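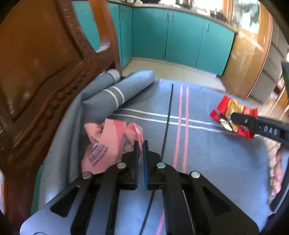

About us

Hi! I'm Nicanor Prieto and I look after the robotics club at Cokmont. I also do the website, so if something on this page is out of date you know who to blame.

We're an after-school club for students in years 9 to 12, and at the moment there are 28 of us on the roll. We meet on Thursdays from the last bell until everyone's lifts have turned up (officially two hours, in practice a bit longer when something is nearly working). You don't need to have built anything before. Half of our current crew joined because a mate did, and a couple of them are now our best programmers.

Our big project is called Flurodport. We're teaching robots to tidy up, and we start by doing the tidying ourselves with hand-held grippers, one in each hand, over and over. Snack bags, paper bags, socks, whatever is lying about. Soft crinkly stuff is much harder than blocks! A block stays the same shape when you pinch it, and a chip packet has its own ideas. Students practise wherever there's a bit of room, at school or at home, on a bedspread or the kitchen bench, and I love that, as a robot that can only tidy one table isn't going to be much help to anyone.

Each go at a task is called a run, and we're up to 1091 of them. I said I'd shout pizza at 700 and then had to do it in the middle of exam week, so the next pizza target is a secret. Every run gets a line in the logbook: who did it, what they picked up, whether they dropped it. Please fill in the dropped column. We learn a lot from the dropped column.

The other half of the club is Trustach, our competition team. They build a small arm each year and take it to the regional meet in March. Last time we came fourth, and lost a shoulder bolt under the bleachers that I'm still a bit sore about. The Trustach lot are loud, they're at the back of the room, and they will try to recruit you in your first week. You're allowed to do both.

We get our odds and ends from Sutanto, the hardware shop near the station, who put aside offcuts for us and let us pay at the end of term. Fees are $161 for the year, which covers parts, snacks and the competition entry. If that's a stretch for your family, have a quiet word with me and we'll sort it out.

Our open night is on 06/12/2018 in the tech block, upstairs. Parents, little brothers and sisters and curious neighbours are all welcome, and you can have a go with the grippers yourself. Wear closed shoes, please, and tie long hair back if you want to go near the Trustach bench.

To join, grab a form from the front office or come and find me in room 6 at lunch.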